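The Tostthorpe Folk Weekend has a new director. Delyth Voyle is stepping down after the August program, and Charmaine Tshabalala takes over the day after. 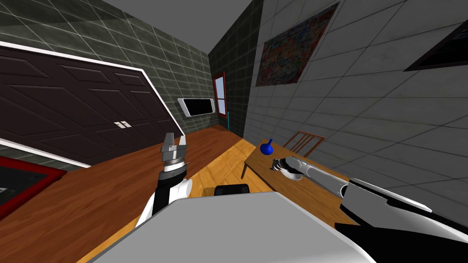 Charmaine ran the Lastar stage for seven years, so she knows the bands and the parking. She wants more indoor sets. A room with a wooden floor and big dark double doors, like the one here, would suit a fiddle duo fine. She hasn't picked a venue yet.
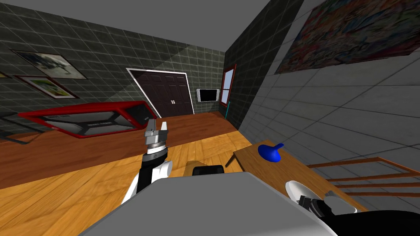 Heledd Beddoe
Blogger and occasional fiddle player

I went to my first one with my sister, and we slept in her car. Delyth was on the gate that year. She let us in late and told us where to get soup.

Ticket prices stay the same for now. The Unwood campsite will have 100 pitches again.

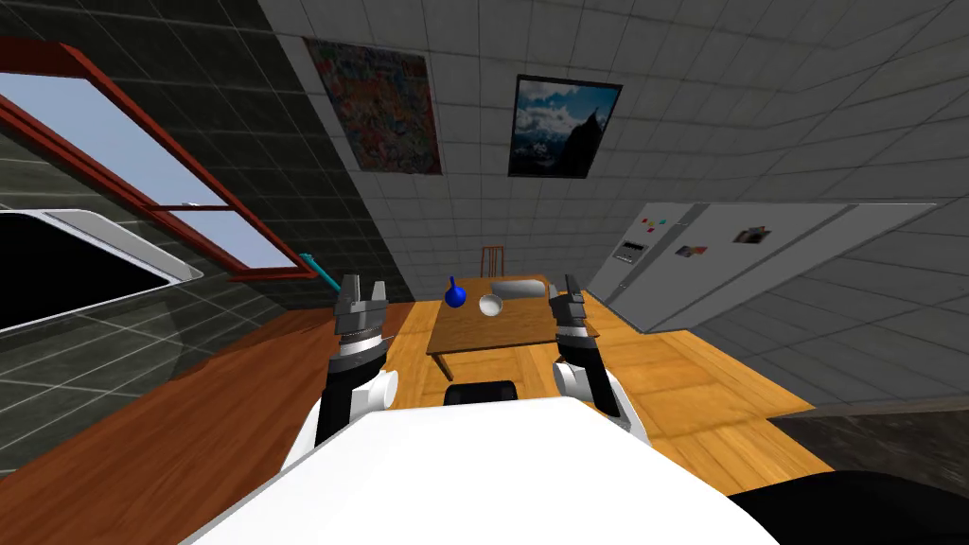
The one thing I'd change is the Sunday-best feel of the closing concert. It runs over two hours and the kids get restless. I've written to Charmaine and she said she'd think about it.

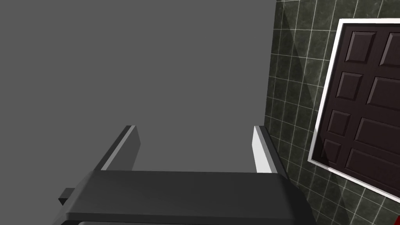 Gripper, from behind and above

I'll be at the Samuel tent most of the weekend.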